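Section 3: Setting up your Zonden under-sink water filter

I wrote this part of the guide after fitting my own filter and then helping put in a few more along our road in Cloltitcombe. It assumes you've unpacked everything and read Section 2, so you know which bits are the head, the bowl and the cartridge. If you've got the older Abreu tap in your kit, the steps are the same apart from step 8, and I'll flag that when we get there.

Before you start

You'll want an adjustable spanner, an old towel, a washing-up bowl and a torch. A headtorch is even better, as you'll be on your back in a cupboard and will want both hands! Clear the cupboard right out, including the stuff at the back you'd forgotten you owned.

CAUTION: Fit this to the cold supply only. Hot water will damage the bowl and the seals, and the guarantee won't cover it.

Fitting the head

1. Turn off the cold water at the stop valve under the sink. Mine was stiff, so I worked it back and forth a little at a time.

2. Open the kitchen cold tap and let it run until it stops. Leave it open.

3. Put the towel and the washing-up bowl under the joint where the cold pipe meets the tap hose.

4. Undo the joint by hand if you can, or with the spanner if you can't. Some water will come out, usually straight down your sleeve.

5. Screw the brass tee piece into the gap, with its small outlet facing the side where the filter is going to hang. Do it up by hand, then give it a quarter turn with the spanner and stop there.

6. Hold the bracket against the cupboard wall and mark the 2 screw holes. Leave at least a hand's width of space underneath, or you'll never get the bowl off to change the cartridge (ask me how I know). Screw the bracket up and hang the head on it.
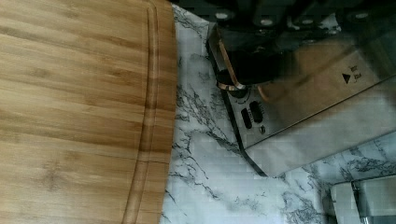

Which way round do the hoses go?

The blue hose runs from the tee piece to the side of the head marked IN, and the white one runs from OUT up to the filter tap. If you get them swapped, water will still come through, but it'll be a miserable trickle and the cartridge will clog early.

7. Push each hose firmly into its fitting until you feel it go past the second bit of resistance. Then give it a tug. A hose that's properly home won't budge.

8. Drop the filter tap through its hole and tighten the nut from below. Abreu tap owners – you have an extra rubber washer, and it goes above the worktop, flat side down.

Note: If your sink has no spare hole, stop here and turn to Section 6, where I go through drilling one. Stainless steel and stone need quite different drill bits, so please don't guess.

Putting the cartridge in

9. Wash your hands, take the wrapper off the cartridge and drop it into the bowl with the arrow pointing up.

10. Check the black O-ring is sitting in its groove. Wipe a smear of the silicone grease around it (the little sachet, and you won't need all of it).

11. Screw the bowl onto the head by hand only. The plastic spanner in the kit is for taking it off.

12. Close the kitchen tap, open the filter tap and turn the stop valve back on slowly. It'll cough and spit for a bit while the air comes out.

13. Let the filter tap run for around 3 minutes. Grey water at first is just carbon dust and it's fine to tip it on the garden.

CAUTION: Dry every joint with kitchen paper, then go back and feel each one again before bed. A slow weep is easy to miss on the first look.

Changing the cartridge later

Each cartridge is good for 1,000 litres. I change mine every June whether it needs it or not, and I write the date on the bowl in marker pen. Spares come from the Mutport depot, and the order form is at the back of this guide.

Last updated 23 May 2020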